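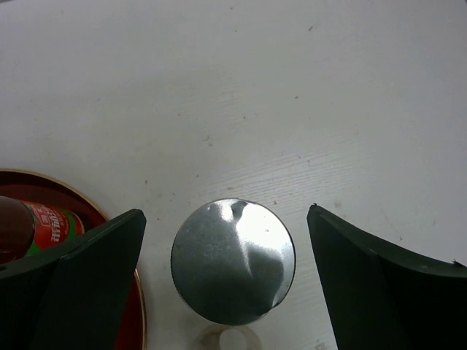 Prinach night market comes back bigger, louder and better fed

PRINACH – The Prinach night market opened its new season in November with 41 stalls, a brass band that would not quit and a line for dumplings that ran all the way past the old post office. If you missed opening night, don't worry. The market runs until spring, and the first evening suggests this could be its best year yet.

Organizers said 680 people came through the Sotomayor Street gate before 9 p.m., a record for a first night. The old mark was 382, set two seasons ago, back when the market still squeezed into the lot behind the Dralau ferry landing. The move uphill has made a huge difference! There is room to stop and talk now, the ground is level, and the string lights reach from one end of the block to the other.

Food is still the big draw. The corn cakes are back, and so is the smoked trout on rye, which was gone by 7:30. New this season is a stall selling nothing but soup – six kinds, ladled into whatever mug you bring from home. The squash and ginger was the one people kept going back for, though the barley had its fans.

The preserves row has grown too, with almost 20 sellers offering hot sauce, pickles, fruit butter, infused vinegar and honey. Most of them make everything in home kitchens within a short drive of town. Tasting is free and encouraged, and it is a great way to find out that you like pickled plums.

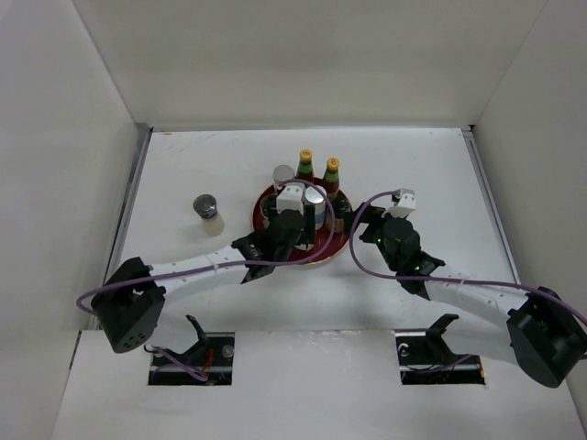 Armelle Poulain said she had planned to stay for half an hour and was still there when the band packed up, with two jars of pear butter in her coat pockets and a third on her mind. Her only complaint was about parking. "Take the bus," she said. "You'll be carrying things home, and you'll want to sit down."

The bus is a good tip. The number four loop stops right at the corner of Sotomayor and runs until 11 p.m. on market nights. Drivers can use the upper level of the Nurar garage, where the first two hours are free after 5 p.m. Bike racks are by the east gate and fill up early.

Music changes every week. The brass band returns at the end of the month, and a fiddle trio and the high school choir are on the list before the holidays. Aurélien Chevalier, who books the acts, is still looking for performers for the new year and says beginners are welcome. Slots are 20 minutes long, and anyone interested can sign up at the info table near the fountain.

The market will also hold its first recipe swap next month. Bring a favorite family recipe written or printed on a single sheet, pin it to the board and take a different one home. Soups, breads and anything that uses up a lot of cabbage are especially wanted.

Gates open at 4:30 p.m. and stalls close at 10. Admission is free. Dogs on short leashes are fine everywhere except the preserves row, and most sellers take both cash and cards.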